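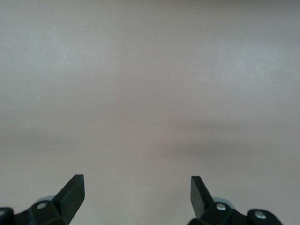 11 February 2023. The Trudcombe arm stopped again, for the third time since I took over the bench, and again the log says "grip confirmed." Grip on what? The two black fingers are standing wide open with nothing between them but pale blank surface, and the software is perfectly happy. Ziad says it's a calibration drift. Ziad said that last time, and we calibrated last time.

The count stood at 679 when it quit. The plan on the wall says 2,000 before anyone is allowed to call it reliable, and I don't see us getting there before May, whatever Nisreen tells the Stuvix people. She wants to raise the force limit so it "feels" the part better. I said no. If it can't tell a full hand from an empty one, I don't want it squeezing harder – my thumb goes in there when I clear a jam.

Wissam thinks the finger position is being read from the command and not from the sensor. That I could believe. It would explain a confirmed grip with the jaws apart, and it would mean all our good numbers from last week are worth very little. I wrote that in the fault sheet, and Ziad asked me to soften it. I left it as it was.

Power off at the wall, tag on the switch. Meron has the key. Tomorrow we unplug the sensor on purpose and see if it still says yes.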